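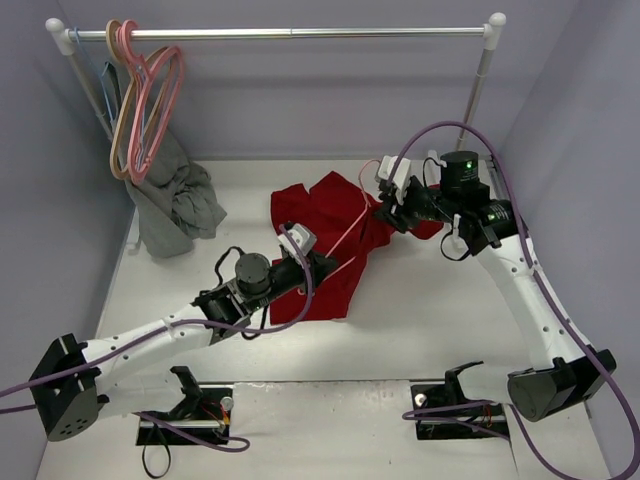 **Pratique > Rituels à la maison**

# Baigner une petite murti en laiton (abhishekam simple)

Version courte, pour ceux qui débutent. Pas la version du temple, celle-là dure deux heures. Valable pour le laiton et le bronze seulement. Marbre : eau seule. Terre crue peinte : jamais d'eau !

**À préparer la veille**

- un plateau creux, plus large que le socle
- 300 ml d'eau propre, tiède
- 200 ml de lait entier
- une cuillère de miel, une de yaourt, un peu de ghee
- deux linges en coton, propres, réservés à ça
- pâte de santal, fleurs, une lampe

**Le matin**

1. Se laver, allumer la lampe. Téléphone dans une autre pièce.
2. Retirer vêtements et guirlande de la murti. Poser sur le plateau.
3. Eau d'abord, un filet, de la tête vers les pieds.
4. Lait, yaourt, ghee, miel. Dans cet ordre chez nous, d'autres familles font autrement. Rincer un peu entre chaque.
5. Eau à nouveau, jusqu'à ce que ça ne colle plus. Insister dans les plis, derrière les bras.
6. Sécher tout de suite, sinon taches vertes en une semaine.
7. Santal au front, vêtements, fleurs, puis l'arati.

Mantra : celui que vous connaissez. Je récite Om Gam Ganapataye Namah, 62 fois si je suis pressé, 128 quand j'ai le temps. Le compte habituel c'est 108, je sais, ma grand-mère comptait comme ça.

**L'eau du bain**

Pas dans l'évier. Au pied d'une plante, diluée, le lait tourne vite en pot. Hui-mei Kuo m'a écrit en mars que son tulsi n'avait pas aimé le miel : donc plutôt un arbre dehors.

**Si le laiton est terne**

Tamarin trempé, frotter du bout des doigts, rincer. A faire avant le bain, pas pendant. Les pâtes du commerce raye les visages fins, à éviter.

Suite : le pliage des petits dhotis, dès que j'ai fini le patron.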